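Toltlow toy library: "They want the box it came in"

January 2024

Panagiotis Liapis is late, then early for the next thing, so we talk in the gap. Tea in one hand, keys in the other. He has run the Toltlow toy library for 26 months out of a room behind the old Trullier shoe shop and he still hasn't got a sign up.

"It's in the van," he says. "The sign. It's been in the van since October."

How it works. You join, you pay £5 a year, you take home up to four toys for two weeks. Bring them back, take four more. No fines. He tried fines at the start and hated it.

"A mum crossed the road to get away from me. Over a wooden train. I thought, right, that's the end of that."

He used to drive a bread van for Dinsa, nights mostly, and got the idea when his daughter's bedroom floor vanished. He'd been buying things she played with for a weekend. Then a neighbour in Vedden lent them a marble run and took it back a month later, and neither child minded.

"That was it really. Mine forgot it. Theirs thought it was new again."

What goes out most? Marble runs, still. Anything with a ramp. Dolls' houses are booked up through spring. Jigsaws hardly move and he's stopped taking them in, too many come back a piece short and he ends up on his knees with a torch. Board games the same, though he makes an exception for anything with big cards.

Soft toys are the awkward ones. Plenty of toy libraries won't touch them. He didn't for the first year.

"You can't wipe a bear down. And then there's the other thing, a child falls in love with it and you're the bloke who wants it back."

So soft toys have there own rule now. They go out once and they stay out if they're wanted. People donate so many that he's never run short — bin bags on the step some mornings, not always clean ones. Everything gets washed, 30 degrees, inside a pillowcase, air dried on a rack in his kitchen. His wife has views on the rack.

We get onto tidying. He has views himself. Lids are a mistake, he says, a child will not put a thing away if there's a lid. Low baskets, open top, no labels until they can read. And fewer toys out at once. Put half in a cupboard and swap them over when it rains.

"Parents ask me what they should buy and I say a cupboard. Goes down badly, that."

Does he worry about money? Bit of a shrug. The rent goes up this year and he doesn't yet know by how much. The fees cover batteries and not alot else. A sponsored walk did well, a quiz did not. He'd like a second morning a week, and shelves that are fixed to the wall.

Best thing a child has said to him, I ask. He has to think, keys going round his finger.

"One lad brought back a garage and asked me if it had been all right without me. The garage. I said yes, it had a nice time by the look of it."

Then he's off, van outside, hazards on. Open Tuesdays and Saturdays, ten till one. Knock hard.
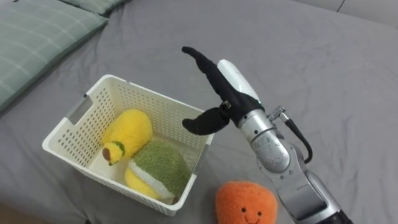

Soft toys in and out of an open basket.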